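Hendricks gets its spare room sale back, and I came home with a chair

The Hendricks furniture swap is on again, and if you've missed it as much as I have, you'll want to get there early. Doors opened at 10 this morning in the old Nurkach showroom and the line was already past the bakery. I counted myself lucky to be near the front (I'd brought coffee, so no complaints).

For anyone new in town, the swap is where people bring the bedroom and living room pieces they don't want anymore and go home with somebody else's. It stopped two years ago when the roof at Nurkach started leaking, and it's been missed! This time there were 40 tables' worth of small stuff – lamps, throws, picture frames, more curtain rods than I knew existed – plus the big furniture along the back wall.

Osamu Kikuchi, who runs the swap, told me they'd taken in nearly twice what they had room for. "We had people calling in March asking if they could drop off a wardrobe," he said. "I told them to hang on to it until we had a roof." He's hoping to do it every other month from now on, and he's looking for a second van for the deliveries.

Entry is $2, kids get in free, and everything has a colored sticker for the price. Beds and mattresses aren't accepted this time. Chairs went fastest, as far as I could tell. A lovely old rocker from the Jenero end of town was gone before I'd even found the price on it, and a couple from Busum left with a dresser strapped to the top of a very small car.
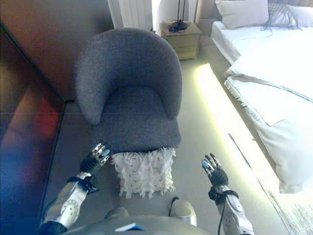

Armchairs for bedrooms were what I'd come for, and there were plenty to try. I like a tub shape, something you can curl up in with a book while the laundry waits. The gray one in the bedroom now has that tall rounded back that comes forward at both sides, and the speckled blue-gray weave goes with pretty much anything. I've been going back and forth on whether it needs a cushion, but with the shaggy white piece in front, tassels and all, I think the seat is fine left bare.

The swap is open until 16 minutes past whenever Osamu finds his keys, according to Osamu, so let's call it late afternoon. Cash only, and bring your own rope. If you've got something to donate for the next round, leave your name at the desk by the front door and they'll call you with a drop-off time.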